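Kitchen robots still train on cans, Dremgate says

Robots that put away the groceries are coming more slowly than many buyers hoped. Dremgate, a small company from Karkelton, said in June that its kitchen arm will not go on sale this year.

The company tests one simple chore: pick up a can or a jar and place it on a shelf. In simulation the arm has now made 2000 tries at this work. It failed in 300 of them. Most failures came when the fingers closed too early and pushed the container away.

Dremgate wants a much better result before the arm enters a real kitchen. "A person who drops a can picks it up again – our arm does not always know that it dropped it," the company wrote in its report.

The Rinow grocery chain, which plans to try the arm for filling shelves, said it can wait. Its first test will be in 2 stores and will run only at night, from 11 p.m., when no customers are inside.

In the simulator, every try includes a moment with the container between the open fingers, before the grip.
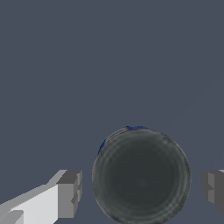
What comes next

Dremgate will now work on softer packages, such as bags of rice. The software for this part comes from Tkachuk, a supplier that also makes programs for sorting laundry. The company gave no new date for the sale.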